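4. フィーチャーフォンの継続利用と付属品の引き継ぎ

4.1 本節の位置づけ

前節では、復刻型フィーチャーフォンの購入者を購入動機によって分類し、主たる通話端末として用いる群と、スマートフォンの補助として用いる群とのあいだで、日々の利用時間帯に差がみられることを示した。本節では、購入後の継続利用に焦点を移し、充電環境および付属品の引き継ぎが端末の使用継続にどのように関与するかを検討する。端末本体の性能や意匠に関する評価は購入直後の満足度をよく説明するが、使用期間が長くなるにつれてその説明力は弱まる。先行研究の多くは購入時点または購入後まもない時期の調査に依拠しており、利用者が端末を手放すまでの過程については記述が乏しい。

なお、本節でいう付属品とは、充電ケーブル、充電器、予備電池、有線イヤホンおよび外部記憶媒体を指す。保護ケースおよびストラップは、利用の可否に直接かかわらないことから分析の対象に含めない。

4.2 調査の対象と手続き

調査は、共同研究事業Briltentの枠組みのもとで実施した質問紙調査と、その回答者の一部を対象とする追跡記録とからなる。質問紙調査の有効回答は835件であり、いずれもRamel社の復刻型端末を販売店Hokeoの店頭または通信販売で購入した者から得た。対象機種は2機種で、一方は従来型の専用端子を、他方は汎用端子を備える。両機種は画面の大きさ、電池容量および対応する通信方式が共通しており、端子の形状と外装色の構成を除いて大きな差はない。

追跡記録には、質問紙調査の回答者のうち135名が参加した。参加者には、充電を行った場所、使用したケーブルの別、充電の開始時および終了時の電池残量表示を、所定の用紙に記入するよう依頼した。記録期間は300日とし、2月に開始した。期間中に端末の主たる使用を終えた場合には、その時点で記録を打ち切り、終了の理由を自由記述により回収した。

質問紙は、利用状況、所有する端末の構成、付属品の入手経路、および今後の利用意向の四部から構成される。付属品の入手経路については、端末に同梱されていたもの、以前の端末から引き継いだもの、別途購入したもの、家族等から譲り受けたもの、入手経路が不明なものの別に回答を求めた。予備調査では「不明」の選択肢を設けていなかったが、無回答が特定の項目に集中したため、本調査において追加した。

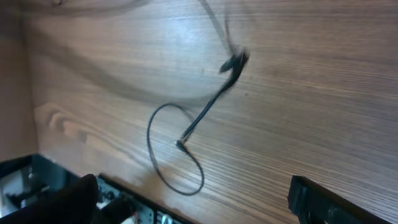 記入用紙の様式は、先行する固定電話の利用調査で用いられた日誌形式に準じた。ただし、当該調査では通話ごとの記入を求めていたのに対し、本調査では充電ごとの記入とした。フィーチャーフォンの充電は数日に一度となる場合が多く、記入の負担は通話ごとの様式に比べて軽い。一方で、記入の間隔が開くことにより記入漏れの確認が困難になるという問題が生じるため、用紙の回収時に電池残量表示の連続性を点検し、前回の終了時より高い残量から充電が始まっている記録については参加者に照会を行った。照会によっても確認がとれなかった記録は、充電間隔の算出から除外し、充電場所の集計にのみ用いた。

分析にあたっては、自由記述を二名の評定者が独立に分類し、不一致があった記述については協議により分類を確定した。分類の枠組みは予備調査の記述をもとに作成し、本調査の記述を読み進める過程で「職場の規則の変更」を独立した項目として追加している。

4.3 充電場所の固定性

追跡記録から確認された第一の傾向は、充電場所の固定性である。主たる通話端末として利用する参加者は、記録の大半を自宅内の同一箇所で行っており、寝室または台所の作業面に隣接する場所が多く挙げられた。補助端末として利用する参加者では、自宅と職場の双方に充電場所を設ける例がみられたが、職場での充電は記録期間の後半に減少する傾向があった。自由記述には、職場に置いたケーブルが他の端末の利用者と共用になり、必要な時に所在がわからなくなったとするものが含まれる。

充電場所が固定されている参加者は、充電を開始する時刻についても変動が小さかった。もっとも、本調査では時刻を午前、午後、夜間の区分で記入させたため、これより細かな検討は行えない。夜間に充電する参加者のなかには、電池残量の多寡にかかわらず毎晩ケーブルに接続する者があり、スマートフォンの利用を通じて形成された習慣がそのまま持ち込まれているとみられる。復刻型端末は待受時間の長さを訴求点として販売されているが、この訴求点が実際の充電行動に反映されているのは一部の利用者に限られる。

4.4 ケーブルの識別と端子の種別

第二の傾向は、端子の種別による識別行動の差である。専用端子を備える機種の利用者は、同梱されたケーブルを他の用途に転用することができず、結果としてケーブルと端末とが一対のものとして管理されていた。これに対し、汎用端子を備える機種の利用者は、同梱のケーブルを開封せずに保管し、以前から所有するケーブルを使用する場合が多かった。汎用端子の採用は付属品の引き継ぎを容易にする反面、どのケーブルがどの端末に対応するかという認識を曖昧にする。

この点は、家庭内に複数世代の端末が併存する場合にとくに顕著である。外観の似たケーブルであっても、端子の形状、充電に供しうる電流の上限、およびデータ通信の可否は一様でない。質問紙の自由記述には、接続しても充電が始まらず端末の故障と考えたが、販売店で別のケーブルを用いたところ充電が可能であったという趣旨の回答が複数みられた。同色のケーブルを同じ場所にまとめて置く場合、利用者は端子部分を手に取って確かめるか、接続を試みることによって識別を行うことになる。
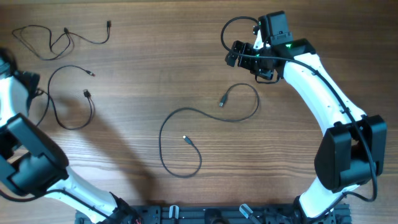

図1　木製の卓上に置かれた黒色の充電ケーブル3本

識別を助ける工夫として回答に挙げられたものには、結束具の色分け、端子付近への粘着テープの貼付、充電器とケーブルを接続したままにしておくことなどがある。このうち粘着テープの貼付は、専用端子の機種の利用者にはほとんどみられず、汎用端子の機種の利用者に偏っていた。また、家族の端末の管理を担う利用者ほど、何らかの標識を付す傾向が認められた。識別行動は個々の利用者の几帳面さに帰されやすいが、世帯内における端末管理の役割分担とも関係していると考えられる。

販売側の対応も一様ではない。Hokeoの一部店舗では、販売時に同梱ケーブルの端子を示し、購入者が所有するケーブルとの互換性を確認する手順を設けている。この手順を経た購入者は、経ていない購入者に比べて、購入後に充電に関する問い合わせを行ったと回答する割合が低かった。ただし、手順の実施は店舗の判断に委ねられており、来店者の少ない店舗ほど丁寧に実施されている可能性がある。したがって、両者の差をそのまま手順の効果とみなすことはできない。

4.5 使用終了の理由

記録期間中に主たる使用を終えた参加者の自由記述を分類したところ、対応する通信サービスの縮小、連絡手段としてのメッセージアプリの必要、付属品の紛失または不具合、職場の規則の変更、贈与または譲渡の五つに整理された。このうち付属品の紛失または不具合は、それ自体が単独の理由として挙げられることは少なく、他の理由に先行する事情として記述される場合が多い。典型的には、ケーブルの所在がわからなくなったため数日間充電を行わず、その間スマートフォンのみで連絡を済ませ、その後フィーチャーフォンに戻る必要を感じなくなったという経過をたどる。

このような経過は、使用の終了が明確な決定として現れるとは限らないことを示している。回収した用紙においても、参加者自身が終了の時点を特定できず、最後の充電の日付をもって代えた例があった。端末の廃棄や売却を指標とする従来の調査では、こうした緩やかな終了は把握されない。引き出し等に保管された端末は統計上なお所有されているものとして扱われ、買い替え周期の推計を長い側に偏らせるおそれがある。

通信サービスの縮小を理由とする終了は、Seixas地区の参加者に集中していた。同地区では記録期間中に従来方式の基地局の運用が一部見直されており、屋内での受信状況が悪化したとの記述が共通してみられる。これらの参加者については、付属品の引き継ぎに関する分析から除いた場合の集計もあわせて行ったが、端子の種別と使用継続との関係について、傾向の向きに変化は生じなかった。

4.6 考察

以上の結果から、専用端子と汎用端子のいずれが使用継続に有利であるかを一義的に定めることは難しい。専用端子はケーブルと端末との対応を明確に保つが、紛失した場合の代替が限られる。汎用端子は代替を容易にする一方、対応関係の曖昧さから不具合の原因を端末本体に帰す誤認を招く。主たる通話端末としての利用では前者の不利が、補助端末としての利用では後者の不利がより強く現れており、端子の種別の影響は利用形態と切り離して論じることができない。

製造者にとっての含意としては、ケーブルおよび端子周辺の表示の改善が挙げられる。現行の2機種では、ケーブル側の表示はいずれも端子の根元に小さく刻印されるにとどまり、質問紙においても刻印の存在を認知していた回答者は少数であった。高齢の利用者からは、刻印の判読が困難であるとの指摘も寄せられている。触覚による識別が可能な形状の付与については、製造費用への影響が不明であり、本調査の範囲では評価していない。

本節の分析にはいくつかの制約がある。第一に、対象者は特定の販売経路による購入者に限られており、通信事業者から端末の貸与を受ける利用者や中古端末の購入者を含まない。第二に、追跡記録への参加は任意であり、付属品の管理に関心の高い者が多く含まれている可能性がある。第三に、充電の記録は自己申告に基づくもので、端末側の履歴との照合は行っていない。対象機種には充電履歴を外部に出力する機能がなく、照合には別途の計測機器を要する。

これらの制約のうち、中古端末の購入者については、次節において取り上げる聞き取り調査の対象に含めている。中古端末は付属品を伴わずに流通することが多く、購入者がケーブルをどのように調達し、既存の充電環境に組み入れているかは、本節で示した引き継ぎの過程を別の側面から検討する手がかりとなる。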